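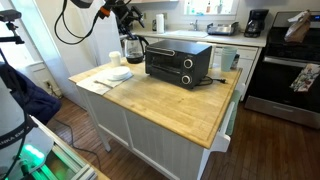 Renters asked for a kitchen they could cook in without turning on a full-size oven, according to one reply to the Clelex household survey, and several more letters in the same vein reached the company last year.

Home News Products Press Contact

Clelex Opens Repair Service for Small Kitchen Appliances

RULARI, 2023-01-19. Clelex today opened a mail-in repair service for countertop ovens, kettles, mixers and coffee makers. The service accepts any make, in or out of warranty. Repairs are carried out at the company's workshop in Rulari.

The company ran a trial of the service last year with 659 households. In that time the workshop took in 2231 appliances. Worn cords, loose door hinges and failed thermostats were the most common faults.

Customers fill out a form online, print a label and drop the box at any Oravec parcel counter. A quote is sent by email before work begins. If the customer turns down the quote, the appliance is returned and only postage is charged. Crumb trays, racks and dishes should be taken out and kept at home.
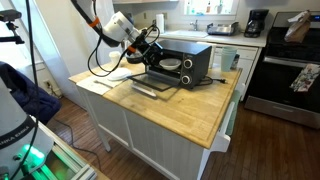

Parts and Prices

Clelex will stock 112 common parts, supplied by Orkex. Most repairs carry a flat labor fee of $31, plus parts. All work is covered for six months. A second workshop is planned to open in June.

Repair forms and a price list are on the Clelex website. Press questions may be sent through the contact page.

This site uses cookies. By continuing to browse you agree to our cookie policy. Accept

Last updated: Thursday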